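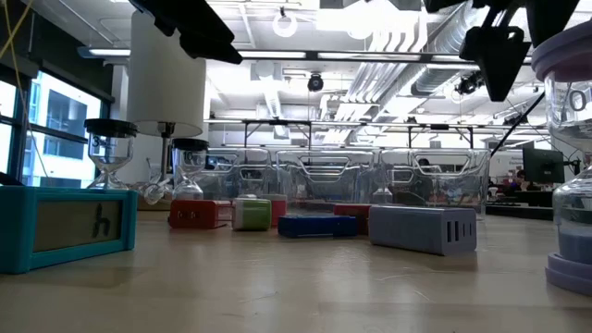 A six-year-old would have this table clear before the sand in the small timer ran out, so why are we still at it – that was the comment from across the room first thing, and fair enough. My answer was that a six-year-old has had six years of practice and we have had since March.

2020-07-16, clear-up task, both arms

Blocks first, then the small round stuff. Task card is the Brulten one again: everything loose goes in a clear bin, blocks apart from rounds, nothing dropped, nothing squashed. Timers and the teal box stay put, they count as "furniture".

Blocks okay. The long blue one lying flat is the easy one, grab across the narrow side and go. Red one with the cable is the pain. Gripper closes fine on the body, then the cable drags over whatever is next to it. Twice it pulled the green and white one along. Tried lifting straight up before any sideways move, better, slower.

Lavender-gray one with the slots: depth still reads the slots as gaps and the planner wants to put a finger in there. Masked it by hand for today. Need a real fix.

Glass. Kept a no-go zone around the hourglasses, set at 67 mm. Too generous probably, it makes the arm take silly detours, but I am not sweeping up sand and glass again.

Clear bins are still the worst part of the whole setup. Walls vanish for the camera depending on the lights, rim comes and goes. Flallevville has the same trouble and they just put tape on the rims. I don't want tape, no kitchen has tape on its containers. (May give in.)

Numbers so far:

- attempts logged since Monday: 285
- clean, no help from us: 119
- today's longest run without a hand in there: 7 picks

So well under half. On blocks only it looks nicer but I haven't split it out yet, do that befor the call.

Afternoon, rounds.
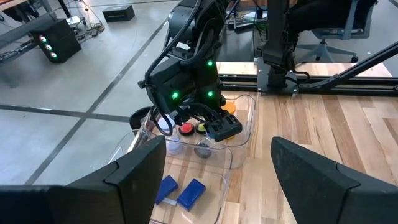
Has anyone asked whether it could just tip the bin out and spread them? – came over the chat from Barroso while I was still on the rounds. Yes, asked, and we did try tipping in March. They roll. A disc on its edge goes a long way across a table.

So in from the top it is. Trouble with going down into the bin is the fingertip block is wide compared to the discs. Yellow and red close together, you go for one and nudge the other. Orange in the back corner is nasty, wall on two sides, no room to open. Best trick today: push toward the middle first with fingers closed, then open and pick. Costs an extra move each time.

Also the cable bundle on the arm. Loops down past the wrist and has caught the rim a couple times on the way out. Needs a tie higher up. Not now, before next session.

The blue blocks in the near container I left alone this afternoon.

Question for the Pisto writeup is "are chores ready yet". My draft, rough:

Putting away solid things with flat sides, known spots, good light: nearly. I'd let it run while I ate lunch in the same room. Not while I went home.

Anything with a cord: no. Mixed small parts in a see-through bin: no, needs somebody standing there. Shop floor sooner than house I think, since a shop can pick its bins and its lamps and a house has what it has. Somebody will want a year from me and I won't give one.

To do

- tie up wrist cables
- split results, blocks / rounds
- slot mask properly
- shrink hourglass zone a bit, try with an empty plastic bottle standing in for the glass
- ask Flallevville wich tape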